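# Grewal: registro de llamadas de prueba para menús de voz

Versión del 22 de septiembre de 2025. Mantienen el repositorio Ruba Bitar y Lajos Dobos.
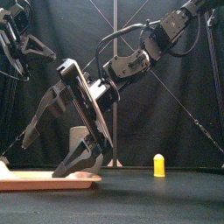 Sawsan Khoury pregunta si las grabaciones se pueden usar para entrenar un reconocedor de voz, y la respuesta corta es no: el audio viene a 8 kHz, con la compresión de la línea, y las transcripciones se hicieron para evaluar el menú. Para comparar versiones de un mismo flujo sí sirven.

## Contenido

El conjunto reúne 147 llamadas hechas a la centralita de prueba de Pellside. Cada llamada tiene tres archivos con el mismo nombre base:

- `.wav`, el audio de la persona que llama
- `.txt`, la transcripción revisada a mano
- `.json`, los eventos de la API (tono, transferencia, colgado)

La carpeta `vudstead/` contiene las llamadas con desvío a un segundo número. Hay que tratarlas aparte, porque el reloj de los eventos vuelve a cero después del desvío.

## Uso

```
pip install -r requirements.txt
python cargar.py --carpeta datos/ --idioma es
```

El programa necesita casi 6 GB de memoria si se carga todo a la vez. Con la opción `--por-lotes` funciona en un portátil normal.

## Problemas conocidos

- En las llamadas de enero falta el campo `motivo_fin`. Lo dejamos vacío y no lo calculamos.
- Los tonos DTMF muy cortos aparecen a veces dos veces en el `.json`. Wissam Rizk escribió un filtro, que está en `utiles/tonos.py`, pero todavía no se aplica por defecto.
- Los acentos en los nombres de archivo dan error en algunas versiones de Windows.

## Licencia y permisos

El código tiene licencia MIT. Los datos se entregan solamente para investigación y no se pueden redistribuir sin permiso escrito de Prarkedari. Los nombres y números de teléfono dichos en voz alta fueron sustituidos por un pitido; si encuentra alguno que quedó, le rogamos abrir una incidencia con el nombre del archivo y sin copiar el dato.

Las correcciones de las transcripciones las revisa Dong-hyun Yoon.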